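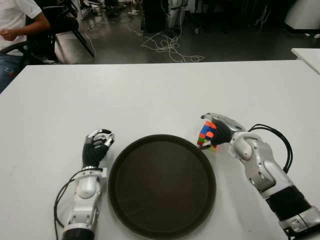 **When should a small store order new stock?** It should order when the stock on the shelf falls to the reorder point. This point is the expected sales during the delivery time, plus a reserve.

## Unit 4: The reorder point

The formula we use in this course:

*reorder point = daily sales × delivery days + safety stock*

Take the Fatis store in Jornildale. It sells 40 boxes of tea per day, and the supplier Yensuk delivers in seven days. The owner keeps a safety stock of 100 boxes. So the reorder point is 40 × 7 + 100 = 380 boxes.
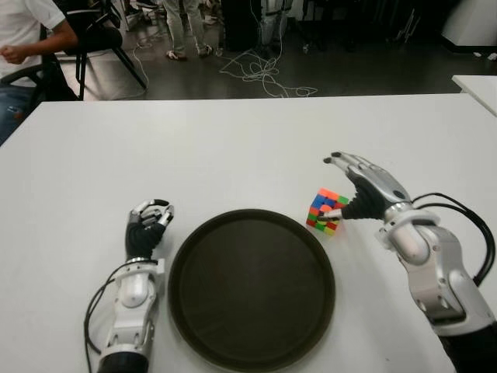 A student objected in October that daily sales are never so regular, and that the average hides the busy days. This is correct. The formula gives a starting value, and the safety stock must cover the difference. If sales change much between seasons, calculate a new average for each season.

Please remember that boxes already ordered are also counted. If the shelf has 300 and another 111 are on the way, the position is 411 and we do not order yet.
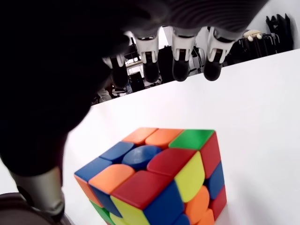
*Fig. 3. Puzzle cube on a white tabletop.*

Common mistakes in the homework were these:

- delivery time in weeks, but sales in days
- the safety stock was added two times 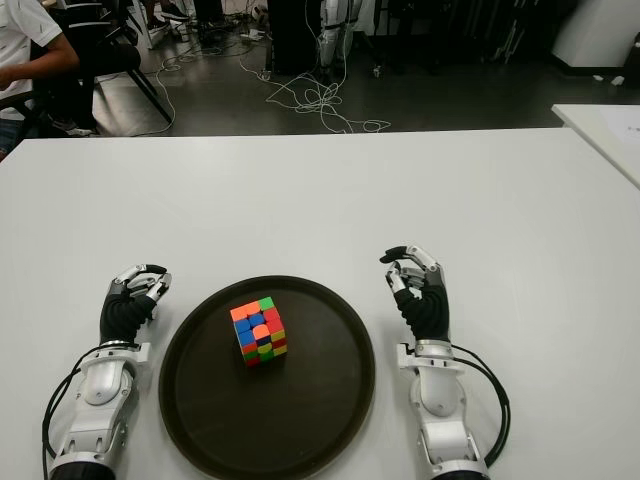
A third mistake was to forget the delivery days when the supplier changes. With Zitanon the delivery takes five days, so the same store orders at 300 boxes. Repeat the calculation for three days and bring it to class.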